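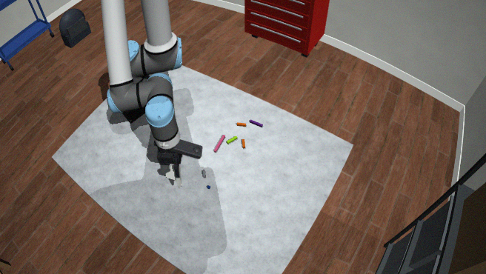

Filed under: Mixes & Radio > Ambient / Drift > Tracklist help

hyimer
I am looking for the full tracklist of "Rorthorpe", the winter mix by Maite Robles. She played it on a Saturday, very late, and the upload has only the first half of the titles. The part I need begins after the accordion. There is a woman speaking and then a slow organ, maybe four minutes long.

gerritc
The organ is Postma, from the second cassette. They made 500 copies and I own number 398, so I am quite sure.

shaku_p
I do not agree, Gerrit. Postma never used a pedal tone like this one. For me it is Drornent, the long version, played at the wrong speed. Maite likes to slow down her records.

gerritc
I compared them last night with headphones. The first two minutes are the same as my cassette. After that she mixes something under it, and this can be your Drornent.

hyimer
Thank you both. So it is possible that we hear two records at the same time? And who is the woman?

samran
The voice is from an old radio play, I think Maite said it in the interview with Zomow in November. She wanted the mix to feel like you wait for a ferry which is late. I found the middle part too sad, but the ending is beautiful.

shaku_p
Too sad? It is the best part! But okay, I accept two records. Gerrit, please upload your side B so we can check.

gerritc
I will do it when my tape deck comes back from repair.

3,951 views

Comments

Lena: I fell asleep to this mix every night last winter. I never heard the ending.

oldtapes: The organ is at the normal speed on my copy of Drornent. I stay with Postma.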